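Skondance Stallholder Pack for Food Fairs and Street Markets

The Skondance pack covers the basic equipment a small food stall needs for a fair, a night market or a tasting weekend. It is sold as one set, and most parts can also be bought singly.

What's in the pack

One Drillach folding counter, 68 inches long, with a wipe-clean top
3 Bimetti serving trays with clear lids
20 menu card holders
A front skirt in navy, cream or dark green
One carry bag with shoulder strap

The counter opens from the middle and locks with a catch at each end. Check that both catches are closed before you put any weight on the top. The legs adjust separately, so it can stand level on grass or a sloping street. 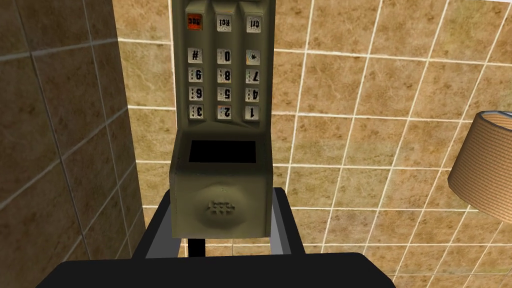 Old-style handset with orange Snd key

The Bimetti trays stack with the lids on. They are meant for cold food and baked goods — cheese, pastries, cut fruit, sample cups. Do not put them over a burner or in an oven. If you plan to serve hot dishes, order the Yule warming tray, sold separately, which sits in the same cutout in the counter.

Card holders take cards up to 9 inches wide. Most fairs ask for prices and allergens to be shown at the front of the stall, so read your organizer's rules before you print. 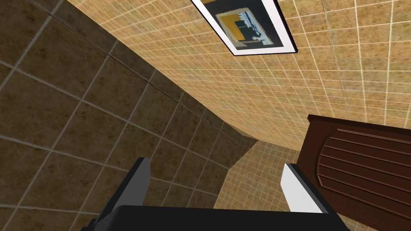 Wash the skirt cold and hang it to dry. The counter top can be cleaned with dish soap and a soft cloth; scouring pads will dull it. Trays and lids are safe on the top rack of a dishwasher.

Ordering

Packs ship flat in two boxes. Orders for the fall fairs should reach us before the end of August — dark green skirts tend to run out first. Spare catches, lids and leg feet are kept in stock all year. Unused packs can be returned in their original boxes. Printed skirts are made to order and can't be returned.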